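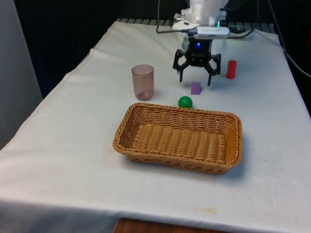
Speaker notes: "Asking before grasping: how a manipulation policy can report its own doubt"
Speaker: Veronica Tudose, Heywood Laboratory for Manipulation Research, Arnton
Session chair: Maureen Ackroyd
Running time: 20 minutes, then five for questions

Opening (slide 1, two minutes)

Thank the chair and the organisers. Name the co-authors: Fahad Bhutto, who wrote the training code, and Uzma Khattak, who designed the evaluation. Evie Treloar joined in February and carried out the second round of trials.

State the question plainly. A policy trained on demonstrations will always produce an action, even when the instruction is unclear. We wished to know whether the same policy could be made to say how sure it is before the fingers close, and whether that figure can be trusted.

Leave the first slide up during the question. The audience should look at the table while they hear it. Basket, cup, ball, cube and cylinder are all there, with the gripper over the cloth. If the instruction is "put the block in the basket", most people will choose the purple cube. Some will hesitate over the red cylinder. That hesitation is what we set out to measure.

Background (slides 2 and 3, three minutes)

Two earlier approaches. The first trains several copies of the policy and compares their outputs. It works well but is slow, and few laboratories can run it at control rate. The second reads confidence from the spread of a single output. It is fast, but it measures the wrong thing: a policy may be quite certain how to move its wrist and still have the wrong object in mind.

Do not go through the equations on slide 3. Refer people to the paper.

Method (slides 4 to 7, six minutes)

We call the method Priko. It adds one small network to an existing policy. At a fixed point in the approach, before contact, this network gives a score for each object in view. If the top two scores are close, the arm holds its position and asks for a clearer instruction.

The training set is called Distuvitz. It holds 3369 demonstrations, all recorded by teleoperation on the same bench. Of these, 621 were given instructions that were unclear on purpose, with two annotators recording separately which object they believed was meant. Where the annotators disagreed, we kept both answers. This is the part of the work I would most like others to copy. The usual practice is to discard such cases, and the policy then never meets them.

Slide 6: explain the choice of objects. They are plain and differ in colour and shape, so that an instruction may be unclear in one respect only. "The round one" could mean the ball, or the cylinder seen from above. "The red one" leaves no doubt on this table. Pause here. This distinction is needed for the results.

Slide 7: the cloth. Mention briefly that we kept the white cloth throughout and did not smooth it between trials. Creases move the small objects slightly and change the shadows, and we wanted that variation in the data.

Results (slides 8 to 10, five minutes)

The policy was trained for 4000 steps with the added network and for the same number without it. Evaluation covered 1630 trials.

With clear instructions, the two versions chose the correct object equally often. The added network did no harm. Say this first, as it is the usual worry.

With unclear instructions, the version with Priko stopped and asked in most of the cases where our annotators had disagreed. The version without it picked something every time. Show the curve on slide 9 and allow a few seconds for people to read the axes.

Slide 10 gives the failures. The scores were too high when one object stood close behind another, and the network often treated the pair as one. Transparent and tinted objects were also scored poorly -- cups above all. We have no remedy for the second problem at present.

Limits and next steps (slide 11, three minutes)

One bench, one arm, a small set of objects. The holding point was set by hand and would need to be set again for a different gripper. We have not tested spoken instructions.

Evie Treloar is now repeating the trials with household items and a moving camera. Do not promise a date.

Closing (slide 12, one minute)

Return to the first slide's picture. Ask the audience which object they would have picked for "the small one by the basket". Do not give an answer. Thank them and hand back to Maureen Ackroyd.

Likely questions

Why hold before contact and not earlier? Scores taken early in the approach changed too much from one trial to the next. Backup slide B2.

Does asking annoy the operator? Uzma Khattak has figures on this -- refer the question to her if she is in the room.

Is the data available? Yes, on written request to the laboratory, with both annotators' answers included.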